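Borkusel opens its hand-guided picking project to outside teams

12 shares | 3 comments

HOBART, November - Borkusel is pleased to announce that Bramon, its two-year project on teaching robot arms by demonstration, is now open to outside research teams and small manufacturers. The release includes 2107 recorded demonstrations of everyday objects being picked from one bin and moved to another, along with the software used to collect them.

Every demonstration was made by a person. In 1326 of them the operator held the arm and guided it through the pick by hand. The rest were done by remote control from a desk across the room, using a hand controller built with our partner Zelenák. Both kinds are stored in the same format, so teams can train on one, the other or a mix of the two.

We are really excited about the mix! Early on we expected hand guiding to win easily, as operators can feel the arm move and tend to settle into it within a morning. Remote operators were slower at first, but they kept their own hands and shoulders out of the camera's view, and their recordings needed much less tidying up afterwards. The colour video in particular came out cleaner.

The objects were chosen to be awkward. Clear plastic packaging is hard for a camera to make out, and brushes have handles that reach into corners where a gripper has little room. Operators were asked to work the way they normally would, including going back for a second try when a grasp slipped, and those second tries have been left in the recordings.
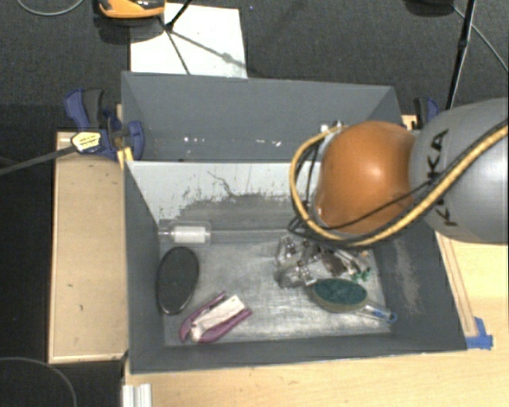 Sessions ran in blocks of about 240 picks, with a change of operator between blocks. The bins were clamped in the same position each time, and objects were tipped in loosely so that no two starting layouts matched.

Stimel, the companion program for playing back and labelling demonstrations, is part of the release. It runs on an ordinary laptop - no robot required - and lets the user mark where a grasp begins, where it fails and where it is tried again.

Applications for access are open through to the end of summer. Teams that already have an arm and would like to add their own demonstrations to the collection are very welcome, and we can help with setup.

Shares: 12 | Comments: 3 | Print this release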